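Shared Workbench Room – Frequently Asked Questions

Who may use the workbench room at the Kasel Centre?
The room is open to all registered members of the Centre and to their guests. Guests must be signed in at the front counter and remain the responsibility of the member who invited them.

How do I reserve space at the bench?
Reservations are made through the Putance booking page or by telephone at extension 1234. A reservation covers one section of the bench for up to four hours. Members who do not arrive within the first half hour may find that their section has been reassigned.

May several groups work at the same time?
Yes. The long bench is shared, and members can expect to work alongside others. Please keep materials within your own section and leave the walkway clear.

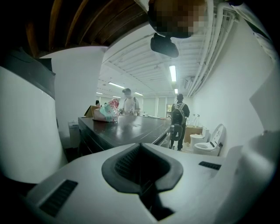

The long workbench, with a cardboard box and a patterned plastic bag near one end.

May I bring my own materials in bags or boxes?
Yes. Bags and boxes may be placed on the bench while you are working. They must be taken away at the end of the reservation – the Centre does not provide overnight storage in this room. Cardboard should be flattened and left in the recycling area beside the Liao Street entrance.

What may not be brought into the room?
Solvent-based paints, open flames and uncovered food are not permitted. Water-based glues and colours are acceptable, provided that the bench top is protected.

How should the bench be left?
Wipe the surface with a damp cloth and return any borrowed tools to the counter. Scouring pads must not be used on the bench top.

What happens to items left behind?
Unlabelled items are held at the counter until the end of the month and are then donated. Labelled items are kept until the member has been contacted.

This page was last updated on August 3, 2025.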